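Gripper loses cloth partway through lift, no fault raised

Posted in: End effectors and grippers
Tags: parallel gripper, linkage, fabric handling, slip detection

Leandro Orellana

I maintain a small cell that picks single pieces of cut fabric off a white table and moves them to a folding station. The gripper is a two-finger parallel linkage type, plastic links, brass eyelets at the pivots, one servo driving both sides. The controller is a Dellano, the servo is a Seko.

Since September the cell has been dropping cloth. The pick looks normal. The fingers close on a ridge of fabric, the arm lifts, and somewhere between the table and the folding station the piece slides out. The controller does not raise a fault. It carries on to the station, opens the fingers over nothing, and logs a completed cycle.

Out of the last 1000 cycles, 795 delivered a piece. Before September I would have called a bad shift five drops.

What I have done so far:

Cleaned the fingertip pads with alcohol. No change.
Replaced the servo with a new one of the same type. No change.
Raised the closing torque limit by one step. Slightly better for an afternoon, then the same as before.
Checked the taught pick height against the table. It is within tolerance.

The drops are worse with dark, finely woven material than with the coarse stuff, and worse after lunch than first thing in the morning. The log shows commanded position and reached position for the fingers, and the two agree on every cycle, including the failed ones. I would have expected the reached position to be different when there is no cloth between the pads.

Two things I need to settle. First, why the grip is failing. Second, why the controller thinks it is holding something. The second worries me more, as the folding station has a heated bar that comes down on a timer once the cycle is logged.

polak_cell4

Had this on a Polák gripper, it was the pads. They glaze over. Alcohol does nothing for glazing. Take them off and scuff them with fine abrasive paper or fit new ones. Five minute job.

Also turn the speed down.

Plemine Service Desk

I would separate the two problems, because the second one will stay hidden however well you fix the first.

Start with the missing fault. You say commanded and reached position agree on every cycle. The usual reason is that the reached position is read at the servo shaft. It tells you where the shaft is and says nothing about the fingers. On a linkage gripper there are several pivots between the shaft and the pads, and any play in those pivots is invisible to the encoder. A thin weave adds very little thickness as well. One fold of fine cloth may be smaller than the play you already have, in which case position cannot distinguish a full grip from an empty one. Your coarse material is thicker, and that fits with the failures being less common there.

To test this, power down, isolate the servo supply, and hold the servo horn still. Put a feeler gauge between the pads and rock one finger by hand. Measure the play at the tip, not at the pivot. Repeat for the other finger. If the two sides differ, the pads will be meeting at an angle under load and the cloth will be held along one edge only.

Then look at each pivot in turn. Brass eyelets in plastic links tend to wear the plastic and leave the brass looking fine. An eyelet that turns in its hole is finished, even if it is still tight front to back. Replace links in matched pairs, left and right together.

The change between morning and afternoon could be the plastic warming up, or it could be the servo backing off its holding torque as its temperature rises. Log the servo current during the hold phase. If current falls while position stays constant, look at the thermal limit setting. Raising the torque limit, as you did, produces more heat and can bring the limit on sooner. I would put it back where it was until you have the current trace.

Check the approach too. A pinch taken from a flat piece needs enough material gathered between the pads before the close. If the fingers only catch the crest of the fold, the weight of the piece will draw it out during the lift, and it will get worse with acceleration. Lower the pick by small steps and watch the size of the ridge after closing. Do not let the tips load the table.
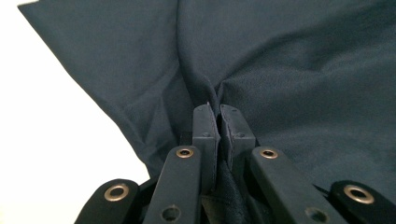

Can servo current alone be used to confirm that cloth is in the grip?

Current is a poor check when used by itself, as the pads pressing on each other draw much the same current as the pads pressing on a thin fold. Use it to catch a loss of holding force. For presence, fit a separate sensor that sees the cloth, for example a through-beam across the transfer path below the fingers, and read it after the lift and again just before release.

On the heated bar: take it off the timer today. A logged cycle is not proof of a part, and the bar should not move on the strength of one. Until the presence sensor is fitted, run the station with the bar disabled or with an operator confirming each piece from outside the guard. When the sensor goes in, wire it so that a broken cable reads as no cloth. The presence signal is a process check only. It does not replace the guard interlock, and it should not be wired into the safety circuit unless it is rated for that.

The dropped pieces need some thought as well. Cloth on the floor of the cell is one matter, cloth draped over the heater housing is another. Stop the cell and lock it out before anyone reaches in for one.

Leandro Orellana

Update for anyone who finds this later. The bar has been off the timer since the day I read the reply above.

Play at the tip was clearly larger on the left finger than on the right. Two of the four eyelets on the left side turned in their holes. I replaced the links on both sides and put the torque limit back. I also scuffed the pads while they were off, so I cannot say how much of the improvement belongs to which.

Drops on the dark material are down to 4 in the last 1000. The current trace still sags in the afternoon - less than before, but it is there - and I have not found the thermal setting in the Dellano menus. If someone knows which page it is on, please post it. The through-beam is on order.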